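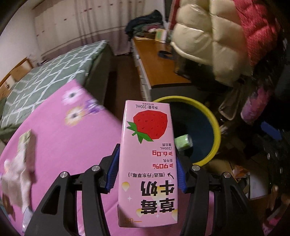 4. Working a room with the hand gripper

This section is for room staff at Mostley who have been issued a Laltby hand gripper. It replaces the two pages Runley shipped with the kit, which promised that the tool would "free your team for what matters." We have left that sentence out. So far the tool has added a task to the shift, and the steps below assume you still have all the others.

4.1 Before you start

1. Check that the gripper is charged and that both blue pads are seated. A pad that turns under your thumb needs to be pushed back on.

2. Open and close the jaws a few times with nothing between them. They should move together. If one lags, take the tool out of use and write it in the log.

3. Sign in to Seol with the room number. Use the shared login. Do not use your own name or staff number, even if the screen asks for it.

4. Wait for the steady tone. This can take up to 60 seconds.

Note: Code 903 means Seol has lost the connection. Runley's advice is to restart the tool and repeat the room. Ours is to restart it once. If 903 comes back, finish the room by hand and move on.

4.2 Picking up small items

1. Start with something light that has flat sides, such as a small drink carton. Bring the jaws down with one pad on each side of it.

2. Squeeze until the pads meet the carton, then stop. A full carton needs very little force, and a hard squeeze can push in the sides or pop a seam.

3. Lift, pause, and carry the item to where it belongs. You do not have to hold it upright for Seol to accept the recording. You do have to hold it upright if it has been opened.

4. Lower it until it rests on the surface before you let go.

5. Put the tool down between items if your wrist is tired. The recording will show a gap. Leave it.

Caution: Do not use the gripper on glass, medicine, phones, or anything that looks breakable or private. Move these by hand or leave them alone, according to the usual room rules.

Caution: Look for cables before you reach across a bed. The linkage can catch a thin one, and you may not feel it through the handle.

4.3 Putting items down and letting go

1. Open the jaws all the way. A half-open jaw tends to drag a light item back with it.

2. Raise the tool straight up before moving sideways. On soft bedding, things tip over easily.

3. If something falls, pick it up however you like and carry on. Seol will mark the attempt as failed. Supervisors at Mostley have agreed not to use that mark in reviews. The agreement is in writing, and a copy is kept with the log.

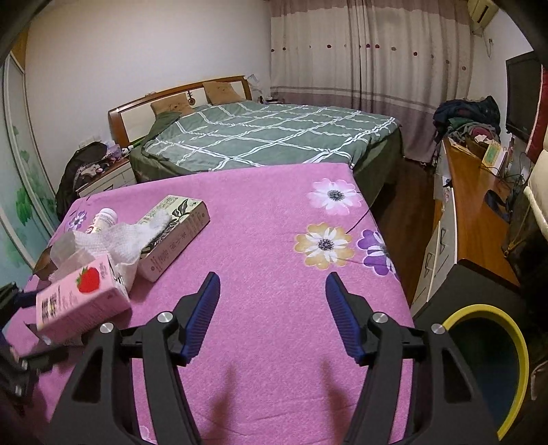

One of the evening room staff asked, on reading the draft of this section, whether the hours spent doing this come off the room quota, or whether she is teaching a machine to do her job on top of doing it. Her first question has an answer. A room worked with the gripper counts as 2 rooms on the sheet, and has done so since January. Her second we put to Runley, and the reply talked about "supporting" staff. It did not say how many staff. Until it does, treat any claim about future hours as a sales claim — including the cheerful ones on the Seol start screen.

4.4 Ending the session

1. Sign out of Seol before you leave the room. The tool keeps recording until you do.

2. Wipe the pads with a cloth. Keep liquid away from the joints.

3. Write your start and end times in the paper log. Seol keeps its own times, but it leaves out restarts and waiting, and those are hours you worked.

Note: The Seol screen shows a daily target of 65 recordings. This number was set by Runley. It is not a Mostley target, and missing it has no effect on your pay or your shifts. If anyone tells you otherwise, ask for it in writing and attach the reply to the log.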